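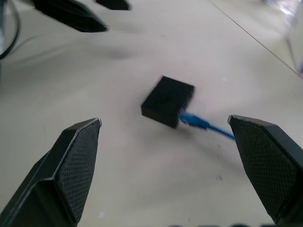
Skindale started with a drawer full of cables that nobody in the building could match to anything. We were setting up a reading room network at the time, and half a morning went on hunting for one lead that fitted. Since then we've been slightly obsessed with the small stuff that sits between the wall and the screen: the adapters, the leads, the little black boxes with a blue cable plugged into the side that people push to the back of a desk and forget. We love them! A good one can sit there for years doing its job, and we think it deserves a bit of care when it's first unpacked and put on the table.

What we do

We put together network kits for small offices, libraries, village halls and schools, and we teach the people who work there how to look after them. Every kit is laid out on the bench, plugged together, labelled and tried before it's packed. Then we take it all apart again, coil the cables and write the card that goes in the lid. The cards are in plain words (no part numbers unless you really need them) and they start with which end goes where.

We also run open bench mornings at our workshop in Ustness. Bring whatever you've got – a bag of mystery leads, a box that blinks at you, a connector with its clip snapped off – and we'll sit down and go through it together. There's tea, there are spare labels, and you're very welcome to stay on after yours is sorted and help the next person. Plenty do.

Where we work

The workshop is up the stairs above the old seed merchant's, with long pale benches and plenty of light from the yard side. We picked pale tops on purpose, as small dark parts are so much easier to find on them. Storage is along the back wall, cables by colour first and length second, which caused a fair amount of debate when we moved in and still does.

Our second room, Peketar, opened later and is used for lessons. Classes run to 3 hours with a proper break in the middle, and everyone makes up at least one cable to take home. First attempts are often a bit wonky. Keep yours anyway, they're lovely to look back on.

The cable library

Jaunzems is the part of Skindale we're proudest of. It's a lending collection of leads and adapters, with 3976 items on the shelves at the last stocktake, nearly all of them given to us by people clearing out cupboards. You can borrow up to 100 at a time, which sounds daft until you're wiring a craft fair for the weekend. More than 700 households and groups have a library card now – and we'd be delighted to add yours.

The library closes for sorting in August. Returns can still be left in the crate at the foot of the stairs.

Reading time: 3 minutes
Last updated: 22/07/2023

Related pages
Open bench mornings: what to bring
How to join the Jaunzems cable library
Lessons at Peketar
Coiling a cable so it stays coiled
Finding us in Ustness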